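Setting Up Your Gadis Shelving Unit: Filling the Cubbies

Now that your Gadis is standing where you want it, take a moment before you load it up.

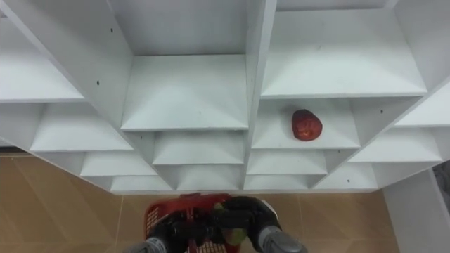

Nathalie Maes

1. Wipe every shelf with a soft, barely damp cloth, going right to the back (those cubbies are deep!).

2. Look over the small holes in the panels and leave them clear.

3. Start with the bottom row and work your way up, heavier things first.

Note: Fruit is welcome, but do put it in one layer. 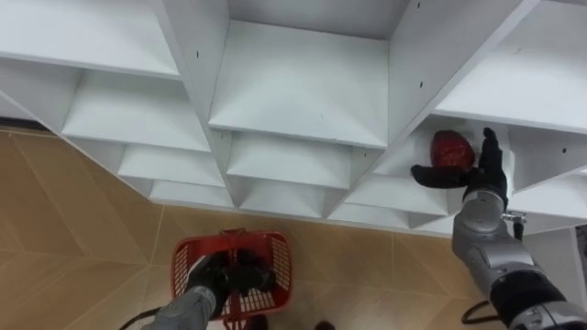
White cubbies and dividers, seen from above

Caution: Never climb on the shelves.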